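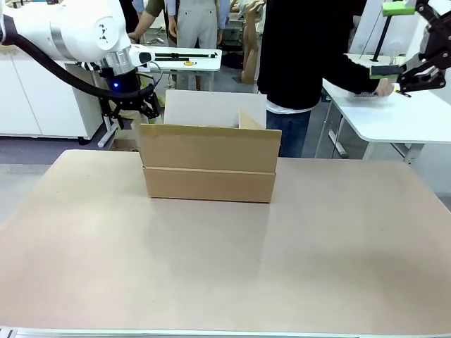 2 min read

Home | About | Current Openings | Contact

Carton Packing Bench Hand (casual, 6 months)

Skista is seeking bench hands for its small-carton packing line. The position is casual with a fixed end date and is based at our Tyagi Street premises. It reports to Hemant Khurana, packing supervisor.

The position

Bench hands form, load, close and label corrugated cartons at a flat packing bench. Cartons arrive as flat blanks in bundles of 40. Most are brown outside; several customer lines use board with a white inner face. White-faced board marks easily and is to be handled by the outer side wherever the fold permits.

Duties

- Form cartons from flat blanks and square the corners before loading.
- Fold minor flaps first, then major flaps. Inner flaps left leaning into the opening must be set back before product goes in.
- Load goods to the packing sheet supplied with each order. Current work is mainly Plillow cushion inserts and Fastent tent peg sets.
- Close and tape on the centre seam, with 30 mm of overhang at each end.
- Check labels against the order number and set aside any mismatch for the supervisor.
- Wipe down the bench at changeover. Tape residue is removed with the supplied cleaner only; blades are not to be used on the bench surface.

Requirements

- Ability to stand for the length of a shift, with breaks as rostered.
- Ability to read a packing sheet in English and record quantities accurately.
- Enclosed footwear. Steel caps are not required at the bench but are required on the loading dock.
- Right to work in Australia.

Previous packing experience is an advantage. A forklift licence is not needed for this position and will not be taken into account.

Hours and pay

Shifts are six hours, morning or afternoon. Preferences are recorded at induction but cannot be guaranteed. Casual loading applies and superannuation is paid in addition to the hourly rate. The rate is confirmed in the letter of offer.

Selection

Shortlisted applicants attend a practical session run by Meenakshi Shukla. Each applicant forms and closes a set of cartons in two sizes. Assessment covers squareness, flap order and tape placement - speed is recorded but not scored. The session is paid.

How to apply

Send a résumé and a cover note of no more than 200 words to Harish Maurya, recruitment, through the Contact page. State your preferred shift and earliest start date. Applications close August 1, 2021. Incomplete applications will be returned once for correction.

Print this page | E-mail this page

This site uses cookies to remember your settings. Accept | Manage preferences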